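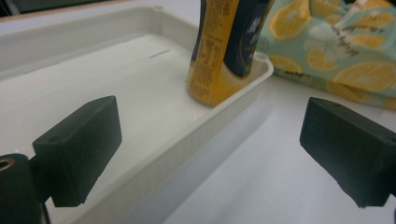
**Contact-first grasp learning** is a method for teaching robot arms to pick up and set down household objects from short recordings made by people. It was developed in the Erkeveo project, a research program on home automation based at the Poradthorpe workshop, and it is best known for how little data it needs to get going. A person carries a gripper tool by hand and does an ordinary job with it, and the recording is later used to train an arm fitted with the same kind of fingers. A typical task pairs a white plastic tray with a single can, mostly yellow, standing upright just inside the low wall. The view from the tool takes in both of the dark, blocky fingers along with the can between them and the rim of the tray, and those are the things the method cares about most.

## Background

Earlier work at Poradthorpe tried to learn from whole recordings, treating every moment as equally useful. The results were decent for large, plain objects on bare tables. They were much weaker when a printed cloth or a shiny surface came into view, and the learned motions tended to drift toward whatever was brightest.

The Erkeveo group took a different starting point. Most of what matters in a pick happens in a very short stretch of time, right when the fingers meet the object, and again when they let go. If the system learns those two moments really well, the travel in between can be filled in by a simple planner. It is a lovely idea, and a surprisingly old-fashioned one – the planner in question would have looked familiar to engineers a generation ago.

## Method

Each recording is split at the points where the gap between the fingers stops changing. A small network, called Halim, then looks at the images just before each split and predicts where the fingers should be when contact begins. It works in the view of the tool itself, so there is no need to know where the table is or how the room is laid out.

Halim is trained in 2 passes. The first uses every recording in the set and teaches the network what contact looks like in general. The second uses only recordings of the task at hand, and repeats them with changed colors and lighting. Glossy trays and tabletops get special attention in this pass. A reflection under an object can look a lot like more object, and an early version of Halim would aim low for exactly that reason.

Placing is handled the same way, run backward. The network predicts the position of the fingers at release, and the planner works out a path that clears the rim of the tray by a fixed margin.

## Results

The main test set, known as Prundencombe, holds 510 recordings of cans, cups, boxes and soft pouches being moved in and out of trays. With the full set, the method beat the group's earlier whole-recording approach on every class of object. The more exciting finding came from the smaller runs. Trained on about 200 recordings, Halim matched what the earlier approach had managed with all of them, and on upright cylinders it did slightly better.

Soft pouches remain the hardest class. Their shape changes as the fingers close, so the predicted contact point may no longer be on the object when the arm arrives.

## Limitations

The method assumes that the fingers on the arm match the fingers on the hand tool in size and surface. Swapping in a narrower pair lowers accuracy, even when the difference is small. It also has no sense of weight, and a full can and an empty one are approached in the same way. Work on adding a simple force signal began in August, and an update to the Prundencombe set with more tall objects is planned alongside it.

*Last revised 07/09/2021*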